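Reading Plelau over Christmas

Posted December 28, 2019 by Harriet Achterberg
Last updated in January, with a correction to the price
Shares: 24 | Comments: 2

I asked for one photobook this Christmas and got it, which saved everyone some trouble. It is Plelau by Fuseini Fiadzo, published by Praduvine, and I have now been through it five times. The first time was on Boxing Day morning before anyone else was up. The last was yesterday with a notebook.

Plelau is a harbour village, and all the photographs were taken there over three winters. It is the off season throughout. There are shuttered kiosks, a slipway with weed on it, boats under tarpaulins, and a long run of pictures of the back lane behind the chapel. People turn up now and then, mostly from behind or a good way off. The colour is muted but it is colour. I had somehow got it into my head from the publisher's leaflet that the book was black and white, and it took me a few pages to adjust. 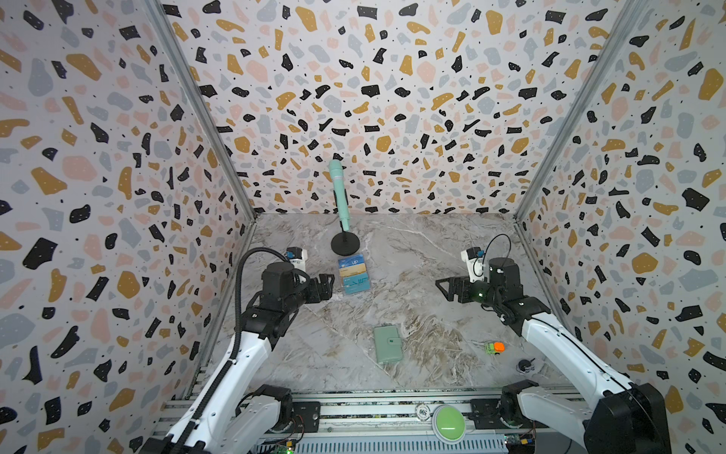 It runs to 136 pages and has no captions. There is a list of plates at the back, but the pages themselves aren't numbered, so the list is only useful if you are willing to count from the front. I was willing once. After that I used slips of paper.

The sequence is what I want to write about, as most of the talk I've come across has been about single pictures, the one of the dog on the sea wall in particular. The dog is good. It comes very early though, and if you stop there you miss how the book is put together. Fiadzo starts at the water and works uphill. The first part is all harbour, then come the lanes, then the houses with their lights on, and by the last part we are in the fields above the village looking back down. He never says he is doing this and there are no section breaks. I only noticed on my third reading, when I saw that the church tower, which had been above me in the early pictures, was now below.

Once you have seen it you start looking for the places where he breaks the rule. There are a few. A picture of a net drying on a fence is dropped into the middle of the field pictures, a long way from the sea, and I spent a while wondering if it was a mistake in the binding. I don't think it is. The picture facing it is a hedge with the same kind of pattern in it, all small gaps, and the two have plainly been put together on purpose.

I lent the book to Shoshana Okafor for an evening, as she likes this sort of thing more than I do and knows more about it. 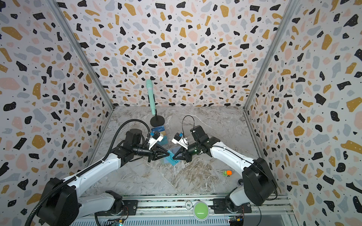

Shoshana thought the pairing was the weakest thing in the book. She said that as soon as a photographer starts matching shapes across a spread you stop looking at either picture and look at the match, and that she would have put a blank page opposite the net. She also said the climb up the hill was obvious from the start and asked how I had missed it. I have no answer to that. I was looking at the boats.

She has a point about the matching. There is another spread, a washing line and a row of gulls on a roof, where I did exactly what she describes: got the likeness, felt pleased with myself and turned over. It was two readings before I saw there was a man standing at the far end of the washing line.

I disagree about the blank page. There are already plenty of them, and in the middle part they come so often that the book loses its pace. A picture on the right, nothing on the left, over and over. It is a fashion in photobooks at the moment and I would be glad to see less of it. When Fiadzo does use both pages, as he does for the wide view of the harbour at low tide, it comes as a relief.

The printing is very good. The darks hold, and there is detail in the shadows under the harbour wall that I only found with the reading lamp on. The paper is uncoated and quite heavy, and the book lies flat without being forced, so nothing is lost in the fold. The cover is a grey cloth that picks up marks. Mine has a thumbprint on it from a mince pie. It costs £30, or £34 if you order from abroad (I had this wrong when I first put the post up).

There is one essay, by Imad Mahasneh, right at the end after the plates. It is four pages long and mainly about the bus service. I enjoyed it very much. He went out to the village in January to write about the pictures and missed the last bus back, and he has some good paragraphs on walking round in the dark trying to recognise places he had only seen in proofs. He does not explain the photographs, and he does not call them haunting.

When I first posted this I asked if anyone else had read the essay before looking at the pictures, and what it did to the book.
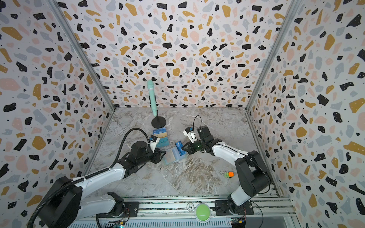 Tavion Baptiste wrote in the comments that he had read it first, by accident, having opened the book from the wrong end, and that it spoiled nothing. By his account he kept looking for the bus shelter and was let down that it isn't in there. He is right, it isn't. I went through again to check. There is a timetable on a post in one of the lane pictures, too small to read, and that is as near as we get.

My main complaint is the last picture. It is a sunrise over the sea, taken from the top of the hill, and it is pretty. Nothing else in the book is pretty in that way. The one before it, a field gate tied up with blue rope, would have done the job better, and I suspect someone at the publisher wanted a bit of light to finish on. I now close the book at the gate.

Still, I would buy it again, and I have already gone back to it more often than to anything else I was given last year.
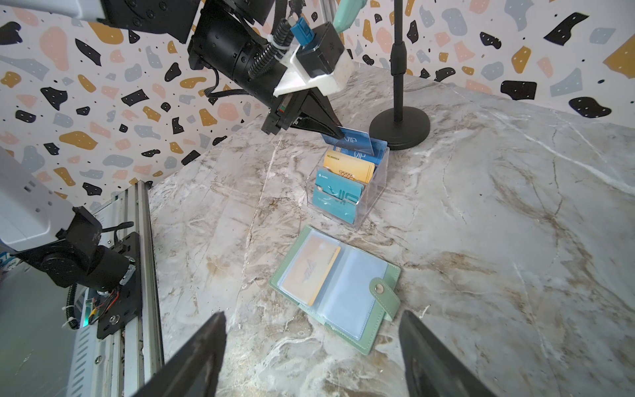 Next on the pile

I have Fiadzo's earlier book, Mottram, on order from the library. It is a smaller thing, all interiors, and has been out of print for some time. The library copy has a waiting list of one, and that's me, so I should have it in January. If anyone has a spare they would sell, leave a comment below.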